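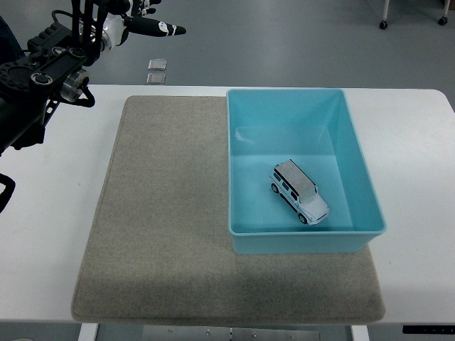 I went to the open day at Benedetti on August 18, 2026, and I want to write it down before I forget the order of things. I had expected big orange arms behind fences, like in the films about car factories, and instead we were taken up to a bright upstairs room with smooth grey floors and tables where hands were working. I mean robotic hands with several fingers, black and white, each one on a dark arm. At the table where I stayed the longest there was a grey felt mat, and on it a light blue plastic bin with a little toy car inside, one of those boxy off-road ones with a white body and a silver-grey roof. My nephew has one nearly the same and I have stepped on it more than once. So my first thought in a serious laboratory was about the sole of my foot.

I should say how I came to be there. I work in the accounts office of a company which makes fittings for kitchens, and we buy some parts from a supplier in the same business park. In the canteen there was a poster for the open day, and under it a sheet where you could write your name. I wrote mine because the visit was in the afternoon and my manager said it would count as working time. I have no technical education. I like to know how things are done, and I ask many questions, which my colleagues will confirm.

The building is on the road out to Kundurmont, after the garden centre. If you go by bus, please do not trust the map on the bus company's page, which shows the stop on the wrong side of the roundabout. I walked for a good while along a ditch. When I arrived they were already giving out the badges, and mine had the name of somebody else, so I spent the afternoon as a visitor from a company called Trurska. Two people asked me politely how business was in Trurska and I said that it was going well.

First there was a talk. It was in a low room with too many chairs, and the projector made the green colours look yellow. The engineer who spoke was young and very quick, and I missed some parts, but I wrote down what I could. Their system for teaching the hands is called Famon. When somebody in the first row asked what the name means, she said it was the name of the folder on the first computer and it stayed. I liked this answer.

What I understood is the following. The older kind of industrial robot is told where to go, exactly, and it goes there every time, and if the part lies a little to the left it closes on the air. With Famon a person does the task many times while controlling the arm from a distance, and everything is recorded: the pictures from the cameras, the position of every joint, how hard the fingers press. Then a program learns from these recordings what to do when it sees the objects in a new place. She had a number for us. For the task of taking one small object out of a bin they had 1,563 recordings in the first set. Somebody behind me whispered "my goodness", and I agreed with him. I tried to imagine myself taking a toy out of a bin so many times. I think after the first hundred I would begin to have opinions about the toy.

After the talk they divided us in groups of eight and we went upstairs. We had to put blue covers on our shoes, and the covers made everybody walk like ducks.

I was surprised by how quiet it was. There was a fan somewhere, and when the arm moved it gave a small sound, a kind of low singing, which went up when it moved faster. The operator in our group sat with a controller in each hand and did not look at us at all. He looked only at the screen. I watched him first and then I watched the hand, and it took me some time before I really believed the two were connected, because his own movements were so small. He turned his wrist a little, and the big dark arm came down over the table like somebody leaning over to look in a pram.

The first attempt did not succeed. The fingers went down in the bin, touched the car on the roof and pushed it along the bottom until it stopped against the wall. The operator opened the hand, went up, waited a moment and tried again from the side. This time two fingers closed around the body of the car and it came up, a bit crooked, and he put it down on the mat beside the bin. Some people in our group clapped. He lifted one eyebrow but he did not stop, he put the car back in the bin in a different position and began again. I understood then that the clapping was a little foolish, like clapping for a baker after each roll.

I asked if the failed attempt would be deleted. The woman guiding our group said no, they keep it and mark it, and the ones where the person makes a mistake and then corrects it are among the most useful. I have thought about this several times on the way home. In my office a mistake which is corrected leaves a trace in the books also, we are not allowed to rub it out, but I never considered it as something useful for teaching.

Then I asked why felt. I was sure it was a stupid question, but she was pleased with it. She told me that on the bare table small things slide away when the fingers touch them, and also that metal objects make a terrible noise when they are dropped all day long. They had tried rubber before, and the rubber held the objects too well. Apparently they had a long discussion about it, and one colleague went to a shop for handicrafts and came back with samples in every thickness. I would have liked to see the receipt for this, from professional interest.

At the next table the program was working alone, without an operator. I must say this was less impressive than I had hoped, and more interesting. The arm was slower. It went to the object, stopped above it, moved a very small distance to one side, and stopped again – I do not want to say that it hesitated, because the guide had warned us about such words, but I have no better one. We saw 19 attempts, I know because there was a counter on the screen for this purpose. Three failed. In one of these the hand closed beautifully on nothing, went up, travelled over the table and opened with great care to put the nothing down. A boy in our group laughed so much that he had to sit on the floor in his shoe covers.

There was time for questions at the end. An older man asked the one which I think we all had, if these hands will take the work of people in the packing hall. The engineer did not give a smooth answer. She said that at the moment the hands are slower than a person and cost far more, that this will change, and that she does not know how quickly. She said they have a customer who cannot find anybody for the night shift, and another who could find people but would prefer not to pay them, and that for her these are two different conversations. The man nodded, but I do not think that he was satisfied. I was not completely satisfied either, but I prefer this to the brochure, where everybody is smiling at a tablet.

They let us try the controllers for a few minutes each, with a simple gripper on a small practice arm, because the good hands are too expensive for us. I had to move a sponge from one plate to the other. It is much harder than it looks! Your eyes tell you that you are above the sponge and you are in reality far behind it, and you have no feeling in the fingers, so you press until something moves. I got the sponge on my fourth try and dropped it on the floor on the fifth. My wrist was tired the same evening. The operator upstairs does this for half the day, with breaks, and he told me that the first weeks he was dreaming of reaching for things and missing them.

Some practical points, if you want to go to the next one. You need to register, there is a form on their page, and the groups upstairs fill quickly, so take the early one. Ask for the table with the operator first and the automatic one after, in our group it was in this order and it helped me to understand. The coffee is free and it is strong. The talk was without a microphone, so sit in front. Photographs are allowed upstairs but not in the corridor with the glass doors, and they are strict with this. For children under ten I think it is too slow, apart from the part with the sponge.

I took the bus back with my badge still on, and the driver wished a good evening to Trurska. If the real visitor from there is reading this – I have your badge at home in the kitchen drawer, and I can send it by post.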